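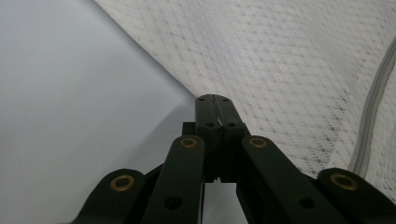
Mesh laundry bags: zipper keeps creeping open in the wash
Forum: Home & Household > Laundry Room
19 replies

senitz_mom
ok so I have the white mesh kind with the zipper, bought a set in January. Every single load the zipper opens a couple inches and a sock gets out. Then the bra hooks get out and grab the sock. Front loader, normal cycle, cold. Am I doing something wrong or are they all like this

Pullo57
Tuck the pull under the little elastic garage at the end. If yours doesn't have one, return them.

senitz_mom
no elastic thing. just the zipper and it stops

Pullo57
Then return them.

hutari_dan
Don't return them, safety pin thru the hole in the pull and into the seam. Been doing it for years. Takes 2 seconds

Halima Kirui
Please no safety pins in a front loader. Mine popped open and tore the door gasket, 9 inches of rubber sliced. Repair guy wanted more for the gasket than I paid for the dryer used. Hair tie instead. Loop it thru the pull, then around a pinch of the mesh.

hutari_dan
never had one pop. get better pins

Halima Kirui
It was a good pin Dan

wrenches_and_rye
Hair tie works. So does a bread bag twist tie if you strip the paper off first, but it rusts and then you've got orange dots on everything. So maybe just the hair tie.

Hrefna Snorradóttir
How full are you filling them? I used to stuff mine and the zipper always walked. Half full, no problem. The load pushes on the teeth when it's packed tight and the slider backs off a bit each spin. Also check which end it's closing toward, if the pull hangs free it will flap around and work itself open

senitz_mom
um. pretty full. like all the kids socks for the week

Hrefna Snorradóttir
There you go. Split it in two bags.

Pullo57
A bag made for socks should hold socks. I don't buy the overfilling thing, I had a Nostalby one that I jammed full for years and it never opened once. Cheap sliders, that's all it is. The slider is loose on the teeth from day one.

Hrefna Snorradóttir
Both can be true? A tight slider forgives overfilling. A loose one doesnt.

wrenches_and_rye
You can tighten a loose slider btw. Small pliers, squeeze each side of the slider very gently, try it, squeeze again. Too hard and it jams for good, ask me how many backpacks

hutari_dan
this is way more work than a pin

yook_fan
Sorry to hijack, does anyone else get stuff not coming clean in the bags? Socks come out with the gray bottoms still gray. Fine mesh, the tight weave kind.

Halima Kirui
Fine mesh is for delicates, water doesn't move thru it fast enough for dirty socks. Get the coarse net with the big holes. And turn them inside out before they go in, a pain but it helps.

yook_fan
inside out?? the dirty part is the outside

Halima Kirui
Lol depends on your kids. Mine are worse on the inside. Outside dirt, leave them right side out and rub some detergent on the bottoms first.

senitz_mom
Update. Did two bags half full each w/ a hair tie on one and nothing on the other. Both stayed shut. So maybe it was me. Going to try the pliers thing on the worst one anyway

Pullo57
One load doesn't prove anything, run it for a month.

Hrefna Snorradóttir
Air dry the bags too, the dryer warps the zipper tape after a while and then nothing will fix it. I hang mine on the faucet.

hutari_dan
I dry mine on high. with the pin in

Halima Kirui
DAN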